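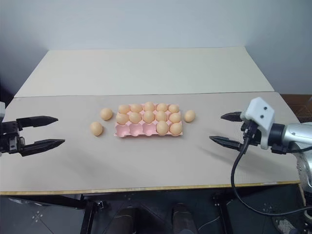
The Hens of Caldeira Street

Anselmo Bravo starts his rounds before the bakery opens, with a flashlight in one hand and a bucket of feed in the other. By the time I caught up with him he had already filled the waterers, hauled two bales of straw across the yard and had a long, one-sided talk with a speckled hen who wanted his breakfast roll.

The flock at Caldeira now stands at 72 birds, and I could have watched them all day! They rush out of the coop like kids let out of school, then spread across an old parking lot where Bravo and his neighbors have put down soil, clover and a line of scruffy plum trees. The first birds came in September, in the back of a borrowed van, and laid almost nothing for weeks. Then the molt ended and the eggs came faster than anyone on the block could eat them.

What I love most is how ordinary it has become. People stop by on the way to work, drop scraps in the barrel – no onions, no potato peels – and go home with something for supper. The Omesora diner on the corner takes a share for its Sunday omelets, and they are wonderful omelets, soft in the middle and heavy on the chives. Last year the yard sold 1,000 dozen and put the money into fencing, because a fox had found the weak spot by the gate.

Bravo wants to grow, a little. A second lot on Erkora Avenue has room for 100 more hens, and the lease is 400 dollars a month. He walked me over to see it, a long strip of weeds and broken brick, and he was already pointing out where the shade would go.

Contact the editors | © 2019 Cevik Magazine | Posted 28/01/2019 | Back to top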